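Week three of the no-car thing. Quick update, lunch is almost over.

So the 218 bus is fine before 8. After that forget it. Standing room, windows shut, somebody's speakerphone. Joelle says walk to the Hinojosa stop and get on there, one stop earlier, you get a seat. She was right. Annoying.

Groceries are the hard part. I used to do one giant run on Saturday and now its three small ones. Milk is heavy! Had no idea. 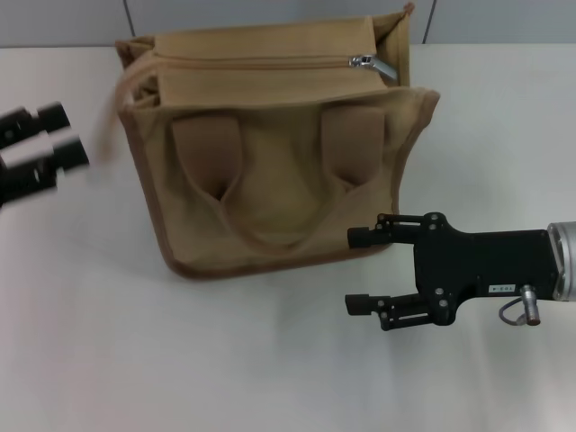
Also cat litter. Gave up and had it delivered - not sorry.

Money so far: gas zero, bus pass paid, one cab home in the rain that I'm not counting. Sold the roof rack to a guy from Umari street, he wanted the bike mount too but I'm keeping that for now.

Still mising the radio. Singing on the bus is frowned on. More next week if I get to it.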